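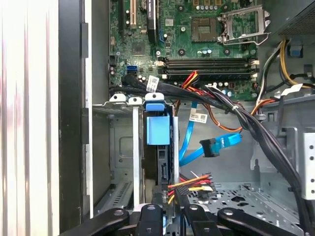

Hi all,

Darcy Dhillon wrote:
> Are we buying one arm or two for Otholm? I need a number by April.

Two, please! Joltent quoted us 4 months' lead time, so I'd rather order the pair together.

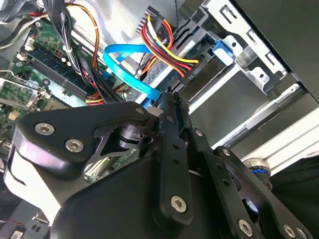
The gripper budget is where I'd spend more. Pulling drives is slow, fiddly work – that blue SATA cable runs right by the fingers, and I want spare fingertips on the order. Say 5 sets, plus roughly 30 hours of setup.

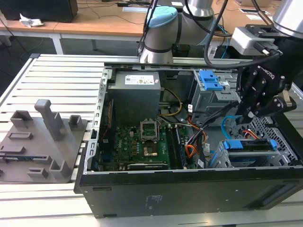 Darcy wonders if leasing from Adine would be cheaper for the first year. Could be – I'll ask them for a price.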